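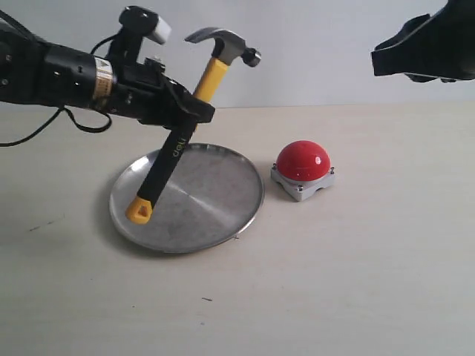
Slide 1. Hammer and button task, Ivness bench. Plate, button, hammer.

Speaker notes, student project session, 28/04/2023
Speakers: Aníbal Patrício (slides 1 to 5), Jolene Fairweather (slides 6 to 8)

Slide 1
Give title and names. Say that this is a one-semester project from the manipulation class at Skakthorpe and that the team has 3 members. The third member wrote the logging code and is not presenting. Leave the slide up while people sit down.

Slide 2. Task
State the task in one sentence: grasp the hammer, carry it to the red button, press the button with the hammer. The press has to be made with the tool. A press with a finger of the gripper scores zero.
Point out that the class rules do not say which part of the hammer makes contact. We chose the striking face. The other team at the Sheehan table chose the end of the handle, and their numbers are not comparable to ours.
Define success: button signal received, hammer still in the grasp 3 seconds later.

Slide 3. Why a hammer
The mass is at one end. If the grasp is near the end of the handle, the head pulls the tool around in the fingers and the pose estimate is wrong before the arm has moved. A grasp near the middle reduces the moment but leaves less handle to work with. Show the torque plot. Do not read the axis values aloud.
The handle also has two surfaces, yellow plastic near the head and black rubber lower down. We treated them as two friction cases.

Slide 4. Demonstrations
252 demonstrations recorded by teleoperation. Of these, 30 held out for validation. Operators took turns in blocks, and the block order is in the handout.
Start poses were varied by moving the plate and rotating the hammer before each run. The button was moved less often. Admit this now, as it comes back on slide 7.
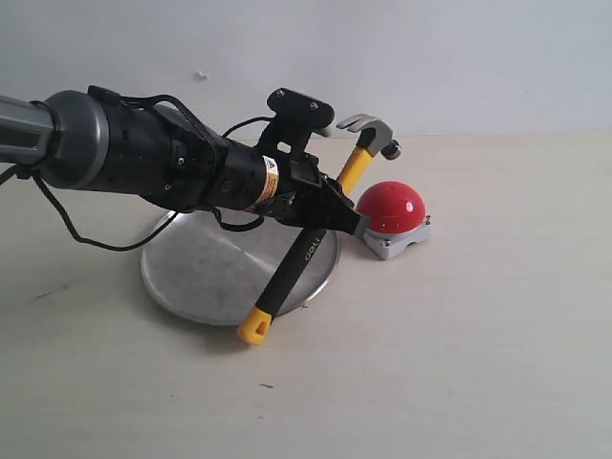 The approach phase is where most of the operator variation sits. Some operators brought the tool in low and lifted at the end. Others came over the top and descended. Averaging the two gives a path that goes into the side of the base. We removed the low approaches from the second training set and kept both sets for comparison.
If asked about force: there is no force sensor in the control loop. We log motor current and use it offline only.

Slide 5. Policy
Keep this short. Inputs are the camera images and joint positions. Output is a chunk of 8 target poses. The code base is Brustska, the class library, with our changes limited to the data loader and the gripper command filter. Do not go into the architecture unless asked. Backup slide B covers it.
Hand over to Jolene.

Slide 6. Wrist view
Explain that the policy was trained twice, once with the wrist camera and once without. Same seeds, same number of steps. Put the two curves up and wait.
The version without the wrist view tends to stop short. The version with it gets closer but makes more lateral errors in the last part of the motion.

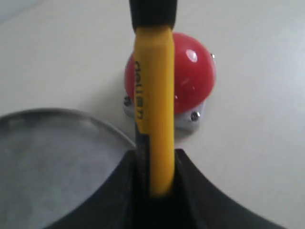
Lateral error is our main failure class, and we think occlusion explains a large part of it. The policy needs the center of the button, and late in the approach the center is the part it loses. With the yellow handle standing across the middle of the red dome, only the left and right portions are left to work from. The base helps, as its corners and screws extend past the dome and give usable edges. We tested this by masking the base in the wrist images, and the lateral error increased. Say "consistent with" here. The test was small.

Slide 7. Failures
Go through the table by row: early stop, lateral miss, rotation in grasp, dropped tool. Dropped tool is rare and happens only with grasps on the rubber section.
Repeat the limitation from slide 4. Button position was undersampled, so generalization to new positions is not claimed.

Slide 8. Next steps
Regrasp before the approach if the hammer has rotated. Second camera angle for the last part of the motion. Rerun at the Sheehan table in July with their button positions.
Leave the repository address up during questions. Aníbal takes questions on data, Jolene on training and evaluation.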